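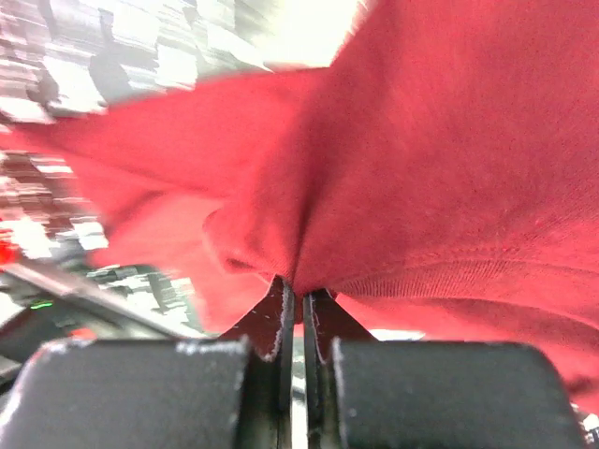
Joana Patrício objected at this point that the folders at Howlader had not lost their jobs to the cell, they had lost their pace. Before, a folder set her own rhythm. After, the rhythm came from whatever the cell left over. Keep the remark in mind for the exercise at the end of this unit.

4.1 The site

Howlader runs a garment sorting and folding hall at Vurnby. Output before automation was 3000 pieces a day, all by hand, with 54 people on the floor. The first cell was planned for 800 pieces a day and reached 300 in its first July.

4.2 Allocation of tasks

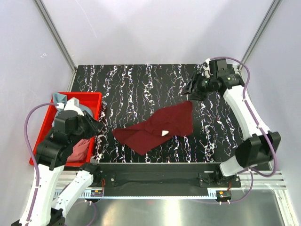 Task allocation starts from what the worker already did without being told. A folder at Vurnby picked from the pile, found the neck, checked for damage and folded, and the job sheet listed only the last step. Written out for a machine, each of these becomes a separate item. A crumpled maroon cloth on a patterned surface, with more garments bunched in a red tray beside it, has to be located and opened out before folding can be specified at all. Two arms share the table, so the order of their moves must be specified too.

4.3 Residual work
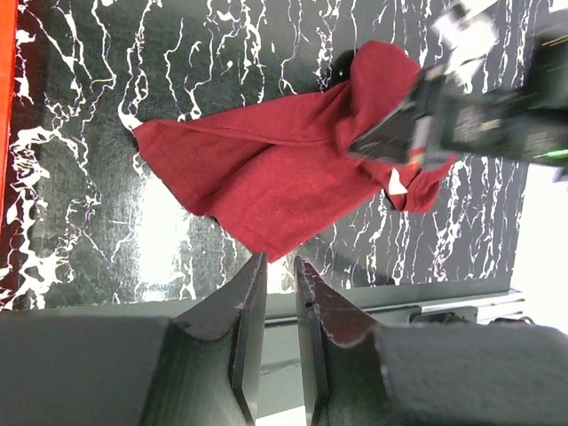
Residual work is the part left to people once the cell has its share. The Gulby report puts it under three heads: loading, exceptions and inspection. Exceptions take the most skill and are usually paid at the old rate. Consider a shirt whose label is only a small white triangle showing between folds: a person turns the cloth over and reads it, and the cell needs a rule for when to stop looking and pass the piece on. Whoever receives that piece is doing residual work – in short bursts, at times set by the cell.

4.4 Exercise

Using the job sheet from unit 3, mark each step as moved, kept or new. State who decides when a step is handed back. Compare your result with the Pridley case, pay grades included.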